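Werkstatt und Materialausgabe Mirkmont
Bildergalerie: Ordnung am Arbeitstisch

Die Materialausgabe der Bildungsstätte Mirkmont stellt den Teilnehmenden der Grundkurse Kleinwerkzeug, Ablageschalen und Etuis zur Verfügung. Maßgeblich für Ausgabe und Rückgabe bleibt die Werkstattordnung in der Fassung vom 19.02.2014.

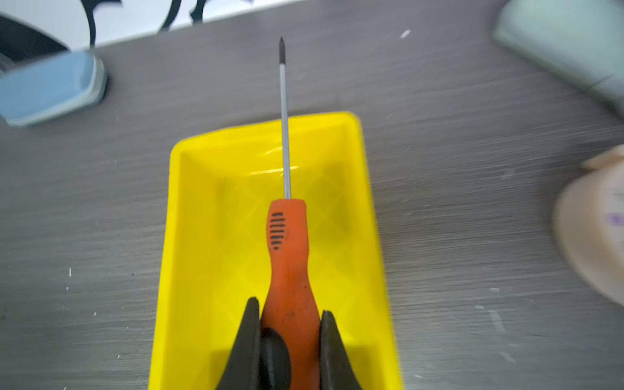

Schraubendreher mit orangefarbenem Griff in der gelben Ablageschale. Der Griff weist Gebrauchsspuren auf, die Klinge reicht über den Schalenrand hinaus.

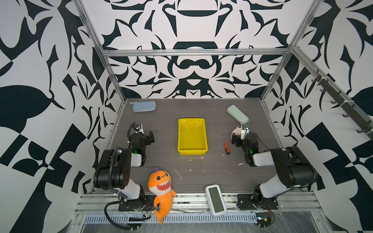

Gelbe Schale in der Tischmitte, rechts daneben der Schraubendreher. Im hinteren Bereich ein hellblaues und ein blassgrünes Etui.

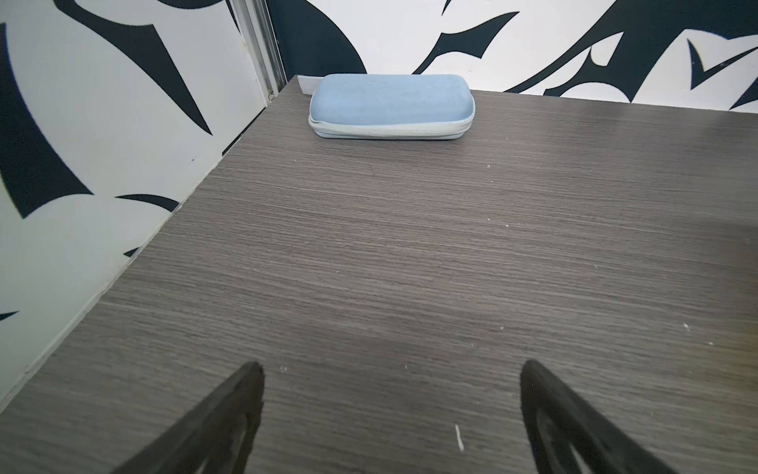
Hellblaues Brillenetui mit Reißverschluss nahe der Rückwand.

Hinweise zur Ausgabe

Kleinwerkzeug wird an der Ausgabe in Raum 13 gegen Unterschrift ausgehändigt. Die Ausleihe ist auf einen Kurstag beschränkt. Eine Verlängerung ist nur mit Zustimmung der Kursleitung möglich und wird im Ausgabebuch vermerkt. Je Person können höchstens sechs Werkzeuge gleichzeitig entliehen werden.

Schraubendreher sind während der Arbeit in der Schale abzulegen. Bei längeren Werkzeugen, deren Klinge über den Rand ragt, ist die Spitze von der arbeitenden Person weg auszurichten. Beschädigte Griffe und verformte Klingen sind bei der Rückgabe zu melden. Eine Instandsetzung durch die Teilnehmenden ist nicht vorgesehen.

Etuis und persönliche Gegenstände

Brillenetuis gehören in den hinteren Bereich des Tisches. Sie dürfen nicht als Behälter für Schrauben, Bits oder sonstige Kleinteile verwendet werden. Etuis aus dem Bestand der Werkstatt werden nach Kursende geschlossen zurückgegeben. Für private Etuis und deren Inhalt übernimmt die Bildungsstätte keine Haftung. Fundsachen werden 31 Tage aufbewahrt und anschließend an die Hausverwaltung übergeben.

Reinigung der Tischflächen

Die Tischflächen sind nach jeder Kurseinheit trocken abzukehren, Faserreste und Späne eingeschlossen. Für die feuchte Reinigung steht das Mittel der Firma Gebru am Waschbecken bereit; Scheuermilch ist auf den Tischen nicht zugelassen. Die Schalen werden gesondert mit klarem Wasser gespült und erst nach dem Abtrocknen in das Regal zurückgestellt.

Bestand und Beschaffung

Schalen und Kleinwerkzeug werden über den Rahmenvertrag mit Joltmont bezogen, die Etuis über Nutach. Ersatzbeschaffungen bis zu einem Wert von 500 Euro gibt die Werkstattleitung frei. Darüber hinausgehender Bedarf ist bis Ende Dezember für das folgende Haushaltsjahr schriftlich anzumelden.

Ansprechperson für Ausgabe und Bestand: Hiwot Araya, Materialausgabe Mirkmont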